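Bin Picking on a Budget: Gallery

Adaeze Yusuf keeps this page for shops pricing their first picking cell. Three vendors, Warkemon, Tamuno and Skastden, sent us quotes this spring, and all of them put the arm in large type on page one. The rest of the bill was harder to find. Skastden's quote had a line reading "integration, as required" with no figure next to it. I asked for a figure and got a brochure.

Our notes so far. Price the gripper separately, and ask what a spare finger costs. Put 2000 dollars aside for tables, clamps, tape and cable before you sign anything. If a salesman promises 100 percent pick success, ask which parts he tried and who set them out.

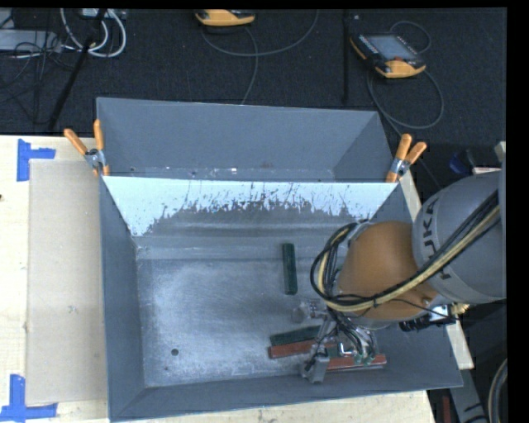 Should we buy the service plan up front?
Wait until the warranty has 3 months left, then get 2 written offers. Hinik cut its price when we did that, which makes me wonder about the first price.

Blocks in a gray bin, gripper just above a reddish-brown one. The clamps on the corners are the sort of item no quote we received bothered to list.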